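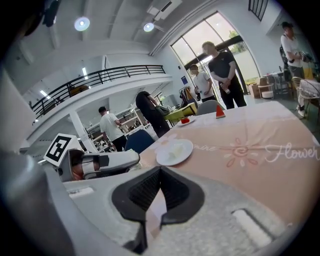

A table with a peach-pink tablecloth.

Jul 8, 2026

The audit report on the Clundden drainage contract was released last month, and residents who have followed the matter will find few surprises in it. It runs to 60 pages. The central finding is that the district office approved payments to Wegener for work that had not been inspected, and in several places had not been started.

According to the report, 2,306 meters of covered drain were billed and paid for. Inspectors were able to locate 300. The remaining length appears in the measurement books with signatures and dates, but no site records support the entries.

The question of who benefited is now before the state anticorruption bureau, and it would be improper to comment on the guilt of any officer. The procedure itself, however, may be discussed. Under the rules in force, the same official could invite bids, certify completion and release the final payment. An objection filed by the ward office at Aleo in September went to that very desk for reply, and it was closed without a hearing.

More than 4,000 households in Clundden and Aleo depend on this drainage line during the rains. Many of them paid the improvement charge in full and hold receipts for it. The report recommends that the charge be refunded or adjusted, but sets no deadline.

Readers who hold receipts should keep the originals and submit copies only. Written statements are being accepted at the Clillance district office until the inquiry closes. The measurement books may also be inspected there on written request, and the fee for certified copies is posted at the counter.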